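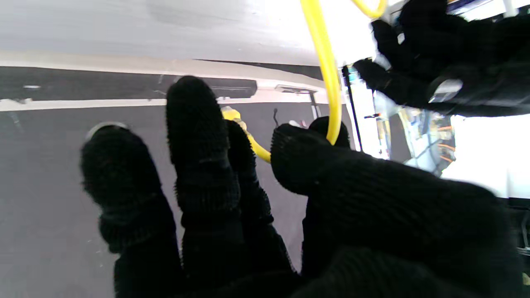 Unit 4: Handrails on stairs and ramps
Course notes, F. Stanciu

Read these notes before the site exercise. The drawings for the Andia building are in the shared folder, sheet 90 onwards.

Why people use a rail

Most people on a stair don't hold the rail all the way. They touch it at the top, let go, and reach for it again if they feel unsteady. A rail therefore has to be easy to find without looking. Older users and people with poor sight tend to keep a hand on it throughout, and they notice every bracket and join.

Grip

A good rail lets the fingers curl round the underside and the thumb close over the top. Round and oval sections both allow this. A wide flat board doesn't – the hand can only rest on it, and a resting hand slips in a fall. Gloves make the hand bulkier and dull the sense of touch, so leave more room at the wall than a bare hand needs. Brackets should come up from below so that the hand can slide past.

Curves and ends

Where the stair turns, the rail should turn with it. A break at the landing leaves people with nothing to hold at the point where they change direction. At the foot, carry the rail on past the last step and turn the end down or back to the wall. An open end catches sleeves and bag straps.

Worked case: Andia

The survey in December covered 281 users over one week. Of these, 90 touched the rail on the main stair at least once. On the curved rear stair, which has a continuous rail, the share was higher. Floarea Stanciu's report puts this down to the shape of the stair as much as the rail, and we will discuss whether that is fair.

For next time

Choose one public stair you use often. Sketch the rail in section, mark each bracket, and note where your hand leaves it. One side of paper is enough. Bring the sketch to room 614.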